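Le pain de ma grand-mère, deuxième essai

2018-09-08

Depuis que j'habite à Aguiar, j'essaie de refaire le pain de maïs de ma grand-mère. Elle ne pesait rien, elle disait seulement « jusqu'à ce que la pâte te réponde ». Moi, j'ai besoin de chiffres, alors j'ai demandé à ma tante, Glória Salgado, qui a gardé un vieux cahier.

Dans le cahier, il y a deux recettes, et elles ne sont pas d'accord. La première laisse reposer la pâte sept heures, la seconde toute la nuit. En août j'ai suivi la première et le pain était lourd, avec une croûte trop pâle. Mon voisin Jaime Fonseca en a mangé quand même, avec beaucoup de beurre – il est très poli.

Cette fois j'ai choisi la nuit entière. J'ai aussi mis moins d'eau et j'ai ébouillanté la farine de maïs avant de la mélanger au seigle. Le goût est plus doux, presque sucré.

À la main ou à la machine

Ma tante pétrit à la main et elle ne veut pas en discuter. Je comprends, mais cette pâte colle terriblement, et un robot pâtissier avec un bol assez large me rend service pour les premières minutes. Je termine toujours à la main, avec les doigts mouillés.

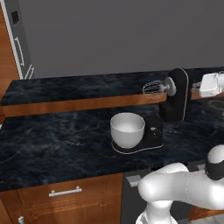

La prochaine fois

Je voudrais cuire le pain sur des feuilles de chou, comme elle le faisait. Si quelqu'un connaît la bonne température, écrivez-moi dans les commentaires.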